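I have now read four articles this month telling me to decant everything I own. Flour, rice, dish soap, cotton swabs, all of it poured out of the package it came in and into some matching vessel with a little label on the front. I'd like to put in a word for leaving things in their packages.

Kitchens are where it gets out of hand, so let's start in the kitchen.

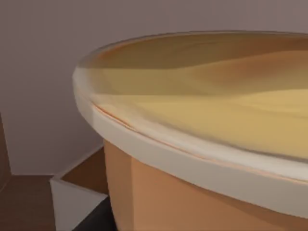
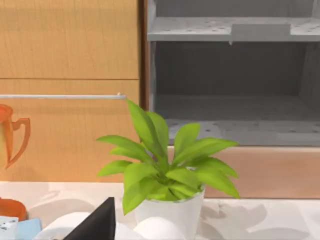 A tub with a pale, rounded rim, and wood cabinetry with a long silver handle.

My friend Domenica Fuchs did the whole thing in March. She bought a set of 19 clear canisters from a place called Hutex, and a label maker, and she spent a weekend pouring. I went over to admire it and I did admire it! It looked like a shop. Then she tried to make me pancakes and couldn't remember whether the canister marked FLOUR was the plain kind or the self-rising kind, and the bag that would have told us was out in the recycling under a wet newspaper. We had toast.

See, a package knows things. It knows how long to boil the pasta. It knows when the yeast goes bad, and how much water goes with one cup of that strange short-grain rice you bought on a whim. Every time I hear someone say "oh, just snip the instructions off and tape them to the bottom of the jar" I want to lie down. You've paid for a jar so you can tape a piece of the bag to it. You could have kept the bag. The bag was right there.

And the leftovers! The canister holds a little less than the package does, always, so now you've got a full canister and a sad clipped-up bag with a half cup of sugar in it, and both of them need a spot. Domenica has a second shelf that is only for the bits that didn't fit. She calls it the overflow. I call it a pantry.

I know the argument on the other side and I don't think it's silly. Bags slump. Bags tear, and cardboard boxes let in moths (I had moths the year I lived on Burker Street, and I wouldn't wish that on anyone). If you bake every day, you want to get a scoop into the flour without a fight, so sure, get yourself a big bin for flour. That's a tool. I've got one myself and I'm fond of it. My complaint is with pouring out the stuff you touch twice a year so that it matches the stuff you touch daily. Who is the cream of tartar dressing up for?

Lihua Qian, who lives downstairs from me and cooks better than anyone I know, keeps her dried mushrooms in an old cookie tin and her star anise in the paper it came in, rubber band and all. I asked her once how she finds anything. She looked at me like I'd asked how she finds her feet. It's where she put it last time, and she puts it back there when she's done.

I think that's the part the articles skip. A system you built over ten years by shoving things where your hand wanted them is still a system, even if it looks terrible with the door open. Mine looks terrible. There's a bag of lentils in there held shut with a hair clip, and the oats live next to the tea for reasons I couldn't defend. But I can make dinner in the dark, and I did when the power went out last winter.

So if you love your canisters, keep your canisters, and I'll come over and say nice things about them. Just write down which flour it is first. And if anyone wants a label maker, Domenica says hers is going cheap, with most of a roll of tape still in it.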